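Week 5: Does sorting household waste work?

Handout, K. Latuheru. Read the Lubis chapter first — sceptically.
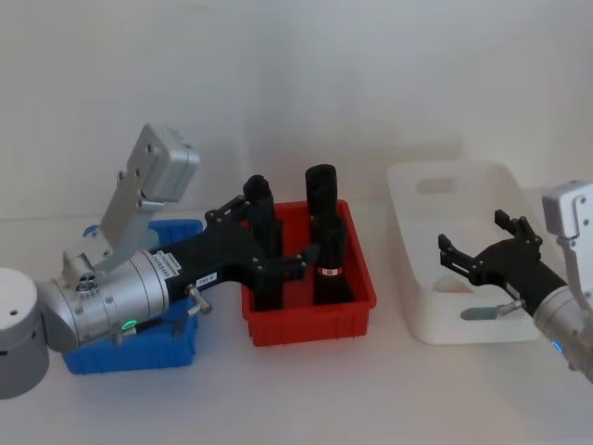 Councils love a colour code. Blue bin, red bin, white basket, and we're meant to believe people will follow it. The Forkden survey only asked them if they did.

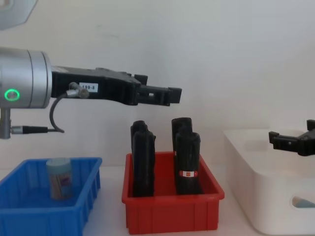
Labels fare little better. A code like "199-8" means plenty to whoever printed it and nothing to me. Bring one bad label on Thu 2 July.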